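4. Housing discrimination complaints after the 1968 law

Most accounts of fair housing look at the large cities. We looked instead at the records of Florkano and Guser, two mid-sized towns that passed local ordinances within months of the federal act. The city clerks' files hold 3,410 complaints filed between 1968 and 1980. We read all of them and coded each by type, outcome and time to decision.

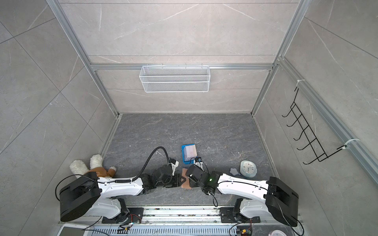
Rental complaints made up the larger share in both towns. Few went to a hearing. In Florkano, 162 cases reached a hearing officer, and the usual remedy was an offer of the next vacant unit. Money damages were rare until the ordinance was amended in September 1974.

Hearing transcripts show how slow the process was for the people who used it. One tenant waited 220 days for a first meeting with the landlord's lawyer.
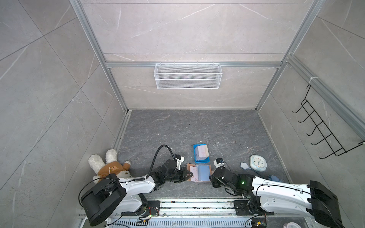
By the time they called me I had already signed a lease across town, the tenant told the hearing officer, and I did not want the apartment anymore. The officer closed the case as settled. We coded it as closed without remedy, and did the same with other cases where the offer came too late to be used.

Guser kept its records differently. Its office logged complaints by street, which makes it possible to see how they cluster along the rail line that divided the Skamik neighborhood from the newer subdivisions.

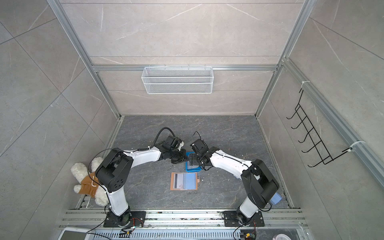
Coding followed the same steps in both towns. Each file was read by two coders working separately, and their codes were compared before entry. Disagreements went to a third reader, who did not see the first two codes.

Complaint slips from the Ejigu Street office had no outcome field. We left these out of the tables in Section 5 but kept them in the street counts. 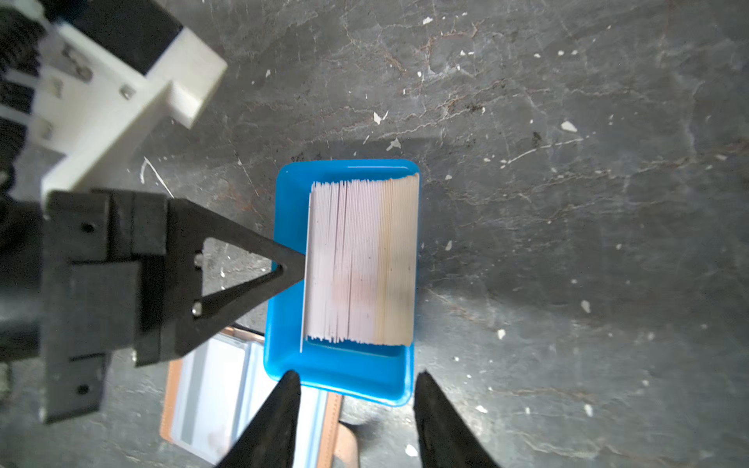 Figure 12. Cards standing on edge in a blue tray.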